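Home Arms Grippers Planning Guides Service Contact

Planning Your First Tabletop Arm: What to Budget for the Rundmont Bench Package
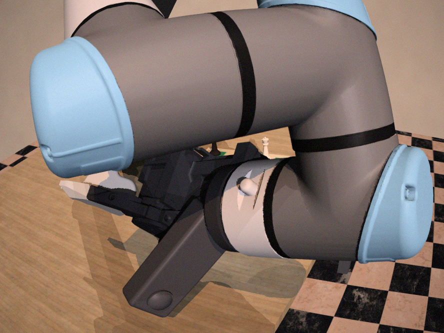

What should I budget for besides the arm itself?
Set money aside for the gripper, spare fingertips, a solid table, and a few days of somebody's time to get it all set up. The arm is the big line on the quote, so it tends to get all the attention, and the smaller lines are the ones people come back to us about in the second month.

The Bench Package comes with the arm, the Stelau two-finger gripper, the controller, and all the cables you need to get going. The arm has a working reach of 900 mm and the controller wants a shelf at least 610 mm deep, with a little room behind it for the plugs (please do measure – we have had more than one controller live on a chair for a week!).

If your work involves small pieces that stand close together, such as board games, bottles, or sample tubes, we'd gently steer you toward the narrow Vonel fingertips. They come in packs of 20 and they do wear down, so order a pack with the arm and you'll save yourself a second shipping charge.

It's also well worth trying your layout in simulation before you sign anything. Maite Cantero in our planning office will happily load your table size and your parts into a model and send it back to you, and there's no charge for that if you're asking for a quote. People often find they want the table a bit farther from the wall than they had pictured, or the arm mounted on the other side, and those are easy changes to make at that stage.

Delivery is currently 31 working days from a signed order. Customers with a Bastos service plan get their first yearly checkup included, and the plan can be added any time up to delivery.

For a written quote, ask for Alaric Park and tell him your table size, the heaviest thing you need to lift, and whether you already own a gripper. Prices on this page were last checked in February 2026 and don't include sales tax – ask Alaric for the current list.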